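Triltovwood Kitchen Episodes

Data card and readme, second release

Maintained by Mohit Rawat and Hemant Pant

Summary

Triltovwood Kitchen Episodes is a set of 2108 recorded episodes of simple kitchen work near a sink. It was made for training of policies which learn from human operators. Every episode has the camera stream, the joint positions, the gripper command and one short sentence in English that says what the operator was asked to do. We collected it in two kitchens, which we call Una and Javier in all file names. The names have no meaning, please do not search for it.

The first release had only Una. If you trained on the first release, please read the section "Changes" before you mix the two.

What is in an episode

An episode starts when the operator presses the pedal and stops when the pedal is pressed again. The folder of one episode contains:

video, one file per camera
states, one row for every control step
actions, same number of rows as states
task, a text file with one line
notes, which can be empty

The states and actions are saved at 25 steps per second. The video is saved at the same rate, but it begins a little earlier than the first action. Our loader cuts this extra part. If you write your own loader, align by the time stamps and do not align by the frame index.

Tasks

There are 4 task families: move a plate, move a cup, put a utensil in the sink, and take a utensil out of the sink. The sentence in the task file is written by the operator before the episode, so the wording is different from person to person. One operator writes "put the dish on the counter" and another writes "plate to right side of sink". We did not correct these sentences, except the spelling.

The last 400 episodes in the list are the held-out part. They come from both kitchens. Please do not use them for choosing the hyperparameters.

How we collected

The operator stands behind the robot and controls the arms with a pair of leader arms. Before each episode a second person changes the position of the objects. We asked this person to leave the other things on the counter where the people of the kitchen normally keep them. A learning system that sees only a clean counter will be surprised by a soap bottle, and we had this problem in our earlier work.

We keep failed episodes. They are marked with "fail" in the first word of the notes file. A failed episode can be a drop, a missed grasp, or the operator stopping before the task is done. For behavior cloning you probably want to remove them. For training a success detector they are useful, and there are fewer of them than we wish.

Known problems

Shiny surfaces. The steel sink and the glazed plates give strong highlights in the head camera. Small drops of water on the steel also look like bright points. We did not filter this.

Partial view of the arm. The head camera often sees only a piece of the white arm at the side of the view, and sometimes no arm. Do not suppose that the gripper is always visible.

Plates over the counter edge. In the plate family the start position can be near the front of the counter, with the rim a little over it. We kept such starts, and they are harder for the grasp planner. 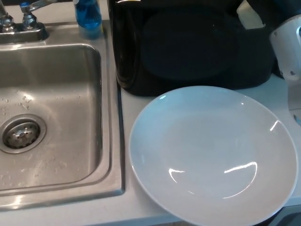
On the project list, Zosach wrote that plate episodes should have a separate label for the side of approach, because his policy mixed the grasps from the front and from the right and then stopped between them. We agree with this. The label is not in the present release. As a temporary solution he groups the episodes by the wrist angle at the moment when the gripper closes, and the script for it is in the tools folder under his name.

Changes

Javier kitchen added.
Gripper command is now between 0 and 1. In the first release, 1 was open. Now 1 is closed.
Empty task files were removed together with their episodes.
Held-out list is new, the old one should not be used.

Contact

Please write to Hemant Pant for broken files and to Mohit Rawat for all other questions. Include the episode number and the version of the loader. In September we are slow to answer.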